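**Oil finish on a long dining table, am I crazy?**

*Home & Workshop > Finishing and Repair*

---

**### maplebutter_kat**

Hi all, long time reader, hardly ever post. We finally got rid of the glass dining table (fingerprints, so many fingerprints) and bought a long secondhand wood one from a closing-down sale in Eldale. The old finish was gummy and gray, so I stripped it over two weekends and now it's bare and gorgeous and I'm scared to touch it.

My plan was Pandska hardwax oil, two coats, satin. My husband wants polyurethane because we have kids who treat every meal like a contact sport. The guy at the counter told me oil is "for people without kids," which annoyed me enough that I want to do oil just to spite him.

So, who has lived with an oiled table for more than a year? Does it get nasty? I don't mind a few marks but I do mind sticky.

---

**### gritty80**

Poly. Sorry. I did three tables in oil and every one of them got rings in the first month. You'll be telling dinner guests to use a coaster and they'll hate you. Poly goes on, it dries, you forget it exists.

---

**### old_dovetail**

> every one of them got rings in the first month

Then you didn't wait for it to cure. Dry to the touch and cured are two different things, and most cans say so on the back in tiny print. I keep everything wet off a new oil finish for a few weeks and put a cloth down if we have to eat there.

Kat, do the oil. The big selling point is that you can fix one spot. Poly looks great until it gets a scratch that goes through, and then you're sanding the entire top to make it match. Ask me how I spent last October.

---

**### gritty80**

I waited the full time on two of them, thanks. The third one, okay, maybe I had people over early.

---

**### sundaysauce**

We oiled ours and I love it, so I'm firmly on team oil! It's a light brown wood and it went this warm honey color the second the rag touched it, I may have squealed. You can still see all the grain, and the front edge is a little rounded so it's easy on the forearms when you're sitting there doing homework with somebody for an hour. Ours is a long one too. The black bowl is a decent thing to compare the color to.

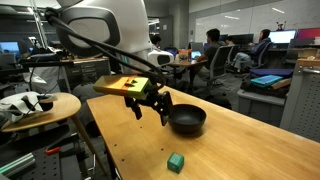
**### maplebutter_kat**

Oh that COLOR. Okay, that is pretty much what I'm hoping for. Mine is a bit pinker bare so who knows. Was that a tinted oil or the clear?

---

**### sundaysauce**

Clear! I tested a tinted one on the underside first and it went orange in a way I couldn't live with. Definitely do a test patch underneath, and leave it overnight before you judge it. Mine looked way too dark while it was wet and then calmed down.

I used Plolico, the stuff in the flat tin. It smells like a salad for a couple of days. Very thin coats, wipe off more than you think you should.

---

**### benchdog_tx**

Seconding the wipe-off. Sticky tables are nearly always too much oil left sitting on top. Put it on, give it 20 minutes, then go back with a clean cotton rag and rub until the rag drags. If it still feels greasy the next morning, rub again.

AND LAY YOUR RAGS OUT FLAT. Outside, on concrete, until they're stiff. Balled-up oily rags can catch fire all by themselves. I post this in every oil thread and I will keep posting it.

---

**### lurking_larch**

Kind of a side question but what grit did you stop at, Kat? I went way too fine on my desk and the oil barely soaked in. Looked slick for a month and then wore off right where my wrists go.

---

**### maplebutter_kat**

I stopped at 150 on the top and then got nervous and did the edges a little finer. Should I go back over the top?

---

**### old_dovetail**

150 is fine for hardwax. Check your can, some of them tell you right where to stop. Going finer on the end grain is a good move, it drinks less and won't come out so dark.

---

**### gritty80**

I'll say one more thing for poly and then I'll shut up. Nail polish remover, permanent marker, slime. If your kids are under ten you will meet all of them. Poly isn't bulletproof with the remover either, I'll give you that, but marker wipes right off mine.

---

**### sundaysauce**

Marker came off ours with a bit of soap and a white pad, then a dab of oil on the spot. I can't find the place anymore. Slime I have no data on, it's banned in this house.

---

**### doan_table_owner**

Coming at this from the other side, I bought a Doãn table that was lacquered at the factory, and after four years it's flaking by the window where the sun hits. I can't patch it. I got a quote to have it stripped and redone and laughed out loud on the phone. If I'd had bare wood to start with like you do, I'd oil it and never look back.

---

**### benchdog_tx**

Lacquer and poly aren't the same animal though. I don't want gritty getting blamed for lacquer.

---

**### gritty80**

Thank you!

---

**### maplebutter_kat**

Okay, update. I did two test patches underneath, one clear oil and one wipe-on poly my husband picked. We put a wet glass on each of them and left it through dinner. The poly had nothing. The oil had a faint ring that was gone by morning.

He still votes poly. I'm the one with the rag, so it's oil. First coat goes on Saturday and the kids are eating on the porch until further notice. Rags are going flat on the driveway, benchdog, I promise.

---

**### benchdog_tx**

Good. Post the finished top when it's cured.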